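Trallov Pick Cell Guide, Section 23: Grasp Fault 56 (cube too close to dish)

Fault 56 means the planner believes the fingers fit beside the dish. It is an optimist.

1. Press HOLD. Do not press it twice; the second press is RESUME.
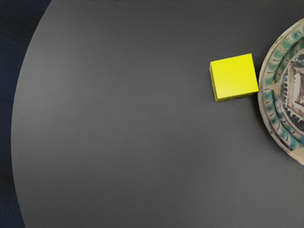 2. Open the contact log and find the last entry before the hold.

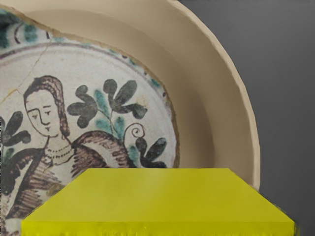 CAUTION: Raise the arm straight up before any sideways move. 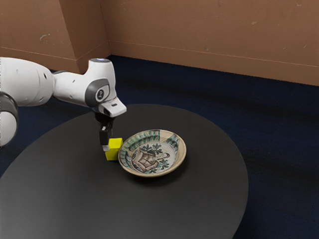
Evdokia Xenos asks that we add "slowly" to that caution, and would like it in capitals. SLOWLY.

3. Set rim clearance, then reload the layout.
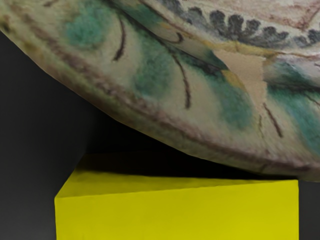
4. Run one cycle at low speed, hand on HOLD.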